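Lave-linge hublot : petite trappe ronde en bas à droite, je dois l'ouvrir ?

Posée par Grinico, le 7 février 2022
Catégorie : Entretien du linge

Bonjour à tous ! Je viens d'emménager et j'hérite d'une machine à hublot laissée dans la buanderie. Aucune notice, et les étiquettes collées dessus sont soit en chinois, soit écrites si petit que j'y renonce. J'ai toujours eu des machines à ouverture par le dessus, alors je débarque complètement. 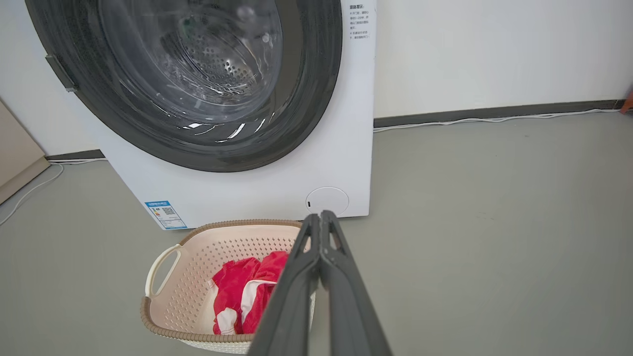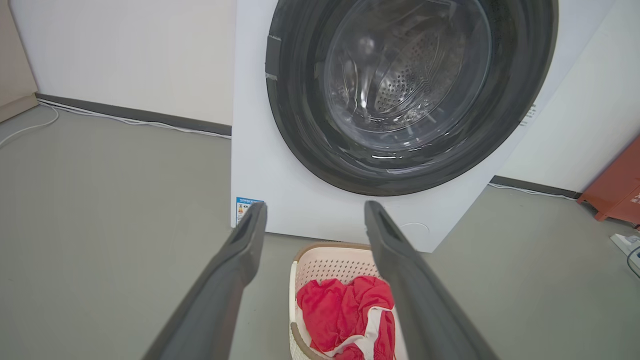

Deux questions, du coup. D'abord le cache rond en bas à droite de la façade : est-ce que c'est le filtre dont tout le monde parle, et est-ce qu'il faut l'ouvrir avant la première lessive ? Ensuite, j'ai un vêtement rouge vif avec du blanc dessus, jamais lavé chez moi, et j'ai une peur bleue que le rouge parte sur le blanc (j'ai déjà flingué une nappe de ma grand-mère comme ça en janvier, on ne m'y reprendra pas). Je le lave seul ? À combien ? Merci d'avance, le panier commence à me regarder de travers !

Réponse de Nataša Todorova
43 personnes ont trouvé cette réponse utile

Coucou ! Oui, un cache rond à cet endroit, c'est presque toujours l'accès au filtre de vidange. Sur une machine d'occasion je l'ouvrirais sans hésiter avant de lancer quoi que ce soit, vous ne savez pas ce que les anciens occupants ont laissé dedans. Chez moi, dans l'appart d'avant, j'y ai trouvé une barrette, des pièces et une espèce de feutre gris immonde.

Machine débranchée, robinet fermé. Vous étalez une vieille serviette par terre et vous glissez un plat très bas dessous, un plat à tarte par exemple. La fente sur le côté du cache sert en général à faire levier avec une pièce de monnaie ou un tournevis plat, en douceur. Derrière, il y a un gros bouchon à dévisser dans le sens inverse des aiguilles d'une montre. Allez-y par quarts de tour, l'eau peut couler dès le début, revissez quand le plat est plein, videz, recommencez. Chez moi il est sorti 400 ml, chez ma sœur trois gouttes. Rincez le filtre au robinet, passez un doigt dans le logement, revissez bien à fond. Puis un cycle à vide à 60 avec un peu de lessive en poudre, et essuyez les plis du joint avec un chiffon.

Pour le rouge : seul, à l'envers, 30 degrés maxi, cycle court, essorage doux. Avec une lingette anti-décoloration si vous en avez. Et surtout sortez-le dès la fin du cycle ! C'est en restant en boule mouillé que le rouge va se balader sur le blanc. Séchage à plat ou sur cintre, jamais replié sur lui-même.

Réponse de Dumitrescu

Le vinaigre, 5 verres dans le tambour, ça fixe les couleurs et ça nettoie le filtre en même temps. Ma mère a toujours fait comme ça.

Réponse de Woria
Modifiée par son auteur

Alors non pour le vinaigre, désolée Dumitrescu, ça ne fixe pas les teintures modernes et ça ne va pas enlever une pièce coincée dans un filtre. Et à cette dose-là, à la longue, les joints n'aiment pas trop.

Je suis d'accord avec Nataša pour tout le reste, j'ajoute juste un test : vous mouillez un coin du rouge à l'intérieur d'une couture et vous pressez avec un essuie-tout blanc. Si ça tache, premier lavage à la main, à l'eau froide, dans une bassine. Si l'essuie-tout reste blanc, machine. Regardez quand même l'étiquette du vêtement avant, certaines matières ne passent qu'à la main.

Commentaire de Grinico

Filtre ouvert, 300 ml environ dans le plat et un bouton de chemise ! Le cycle à vide tourne. Je fais le test de l'essuie-tout ce soir, merci à vous deux (et à la maman de Dumitrescu quand même).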